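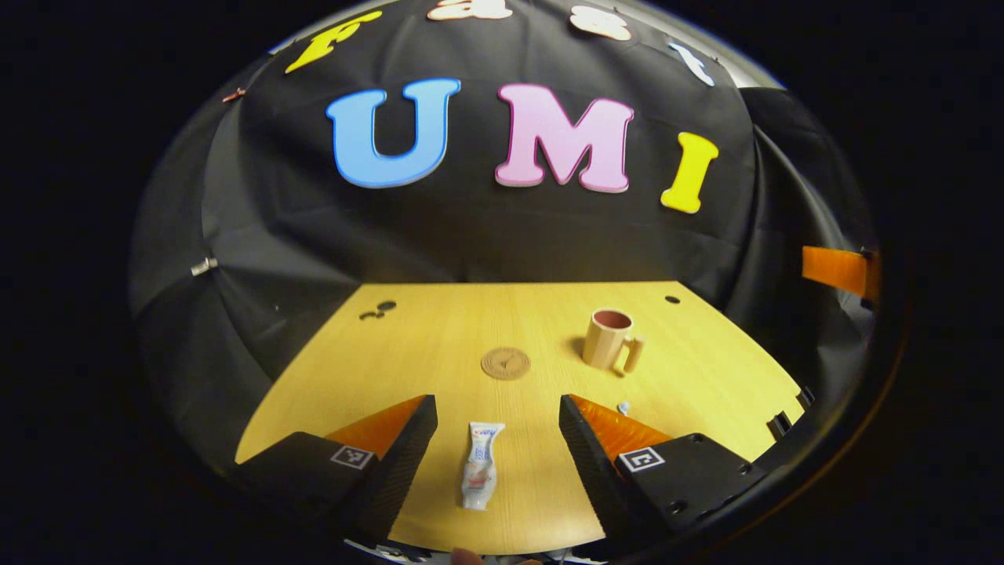
Treloar has spent most of March teaching a machine to tidy up after breakfast, and the machine has so far been spared the early starts. The people have not. Two operators at a time work a hand-held gripper over a wooden table, moving mugs and toothpaste from one spot to another, while the rig records every grab, fumble and change of heart.

The tally stood at 2,687 recordings when we visited, and project lead Leonie Tawhiri would like a good many more. "A person sees a mug twice and has the idea," she said. "Our model would like to see it again, please, with the handle facing the other way."

The recordings will train Lesora, the company's software for small household jobs. Coasters and caps are in the mix too, the caps being widely disliked by the staff. Damián Cáceres, who works the afternoon shift, said he now catches himself putting his own cup down slowly and at a sensible angle.

Clumsy attempts are kept in a separate folder and reviewed at the end of each shift. Cáceres holds the current record for that folder. Testing on a robot arm is due to begin in roughly three months.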